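Bustadwood Community Garden, progress report to the Godum Fund
2025-02-16

Hi all! Winter is the slow season, but we got a lot done with your grant (thank you again). We've spent $3156 so far, mostly on soil and seed, and the Jisteck rain barrels are hooked up.
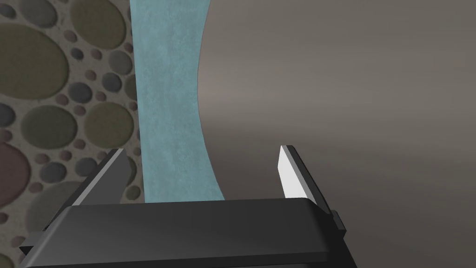

Strebel Street neighbors asked whether the barrels would be drained before a hard freeze, and yes, we drain them.

The plot sign-up went better than I hoped. We have 122 households on the list, and I'm still getting emails about tomatoes, which feels early to me!

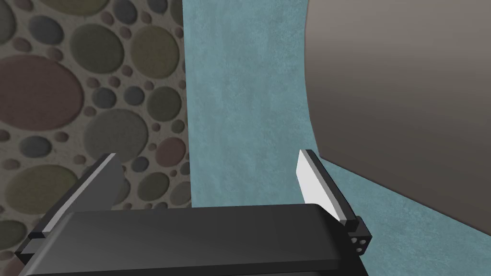
Pebble-patterned wall and teal surface

Compost is our weak spot. We wanted 3 bins going and have one, so I'd like to move a little of the tool money over if you're okay with that.

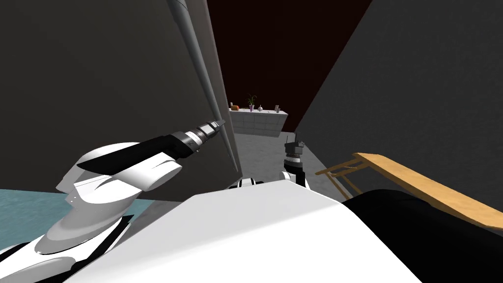 Long grey pole beside the dark grey wall panel

Seedling trays come next, over 2000 starts if the germination holds up.

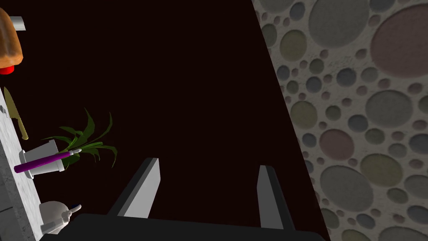 Speckled pale gray wall, right

I'll send the receipts separately, and the next report is due in June.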